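**Progress note to Skillitz, July 28, 2025**
Prepared by Domenica Frei

We have finished the rod phase of the end effector comparison. The arm ran 822 pushes on the wooden board with the plain rod, under the Drulis controller, and 539 of them left the block within tolerance. Most misses were on the stars and hearts, where the rod slides off a point.

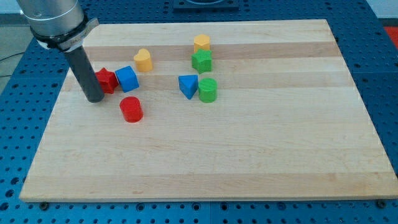
*Rod end effector over the board, eight blocks set out.*

The Wieser two-finger gripper goes on next. Corey Mahuika has the adapter plate and is redoing the tool offset. We plan 858 trials with the same block shapes.

Spending is on budget. One request: we need a second set of blocks before November, and Alois Marti will send the quote this week.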